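Subject: Re: Helmy and the evening reset of the seating room
To: workplace-automation list
From: Zerrin Kılıçarslan

Dear all,

I try to answer the message from Mosberg, which I quote below, and I apologise for the length.

> At our Mosberg site the staff heard about your trial in Prarnstead
> and they are worried. Is it true that Helmy will take over the whole
> closing shift? And what do the people do while it is working? Our
> manager says it saves time, but he did not say whose time.

First, what Helmy does at present. It washes the floor and it carries the trays to the kitchen. It does not touch the furniture. We talked with the supplier in Grurnden about an arm for this, and the offer was 4000 per unit, without the service. We refused it in July. So the chairs are still moved by hand, at every table, before the machine can pass and again when it has finished.
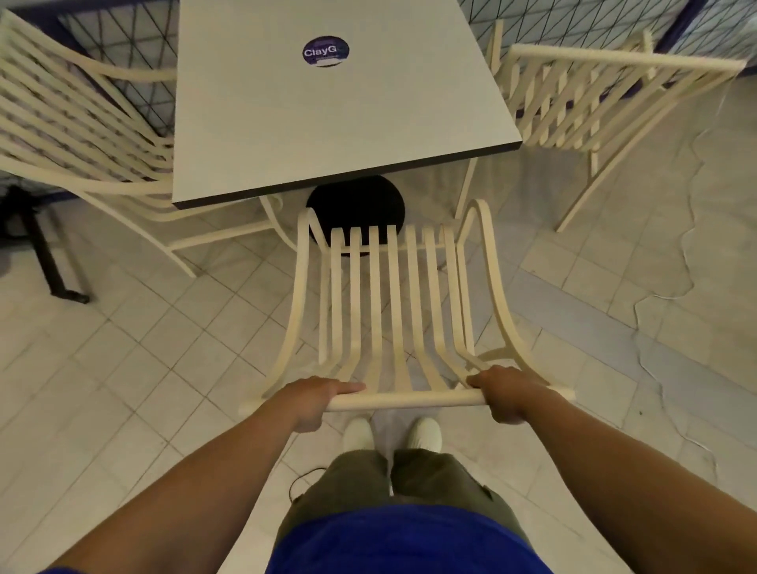
This is the part of the work that has changed most, I think. Before the trial, a person cleaned one corner, put the chairs back, had a short talk with a colleague and went to the next corner. Now all the places must be open at the same moment, and the machine starts at 21:50. If a chair stands too far from its table, Helmy stops and sends a message to the phone of the shift leader. My colleagues say they have become tidier than they ever were at home, but they also say that they feel watched. I take the second remark seriously.

The distance between chair and table is now written in the closing instructions. It was written without asking those who do the job, and I regret this. When we did ask, they proposed to turn the chairs a little to the side, so that the person does not need to bend so low. We tested it for 3 weeks and there were fewer stops. The supplier has since put it in the manual, without our names – well, that is another story.
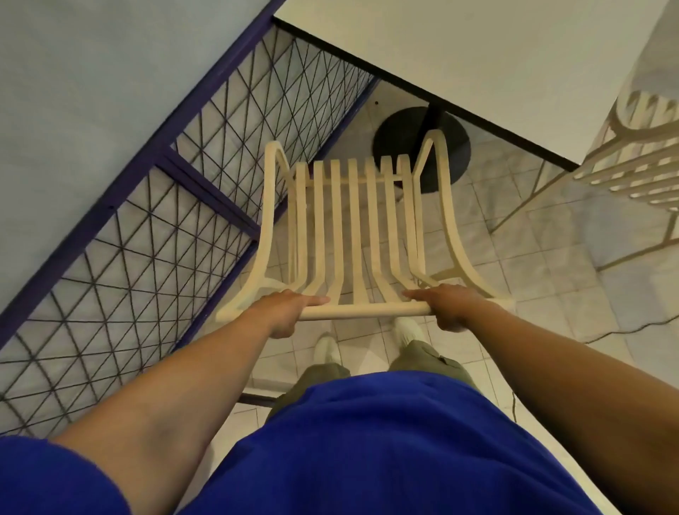
Did anybody lose hours because of the machine?

In Prarnstead the contracts stayed the same, but the late shift is now shorter by 50 minutes and this time was moved to the morning. For some it is welcome. For two colleagues with small children it is a real problem, and we are still looking for a solution with the personnel office.

To the question of whose time is saved, I can only say what I see. The mopping was heavy work and I do not hear that somebody misses it. The lifting and pulling remained, and it comes now all together in a short period, which the back notices. I would ask your manager for a rotation before the machine arrives, and for the right to pause it. We got the pause button only after a complaint (it is number 2992 in our system, if someone from the group wishes to read it).

I can send our closing instructions to those who are interested. They are in German and Turkish, the English version is not ready yet.

With kind regards,
Zerrin Kılıçarslan
Prarnstead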